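Tradska comes to disc at last, and yes, I'm a little giddy
24 October 2023

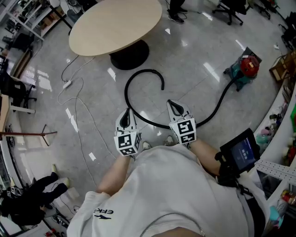 I've been waiting to type this sentence since June: the complete first season of Tradska is coming out on Blu-ray, and you can preorder it today from our web store!

I'm Nabila Filali, and I run home video releases at Mirer. If you've ever written in to ask when we'd put this show out, I'm probably the person who wrote back "soon" (sorry about that, we were still working out the music rights).

For anyone who hasn't met it yet, Tradska is an animated mystery set in Kunuvport, a harbor town where the ferries stopped running and the mail keeps coming anyway. Salcedo, a retired ship's pilot, starts opening letters that were never meant for her, and things get strange fast. It's funny, it's spooky in places, and episode 5 made me cry on a train.

The set has all six episodes on 2 discs, with the original audio and a brand new English dub. We went back and redid the subtitles from scratch too. The old streaming ones skipped most of the signs and all of the song lyrics, which drove me up the wall, especially in the finale where the lyrics give away half the plot.

Extras: a commentary on the first and last episodes, the textless opening and ending, a gallery of background paintings and a 90-page art book with the storyboards for the lighthouse chase. The art book only comes with the collector's edition. The standard edition has the same discs in a regular case, and it'll follow a little later.

Preorders get a reversible sleeve while we have them. If you ordered the soundtrack from us earlier this year, check your email, there's a discount code in there for you.

Reviewers and shops who'd like a check disc or cover art can write to the Mirer press desk through the contact page. Please tell me which region you need!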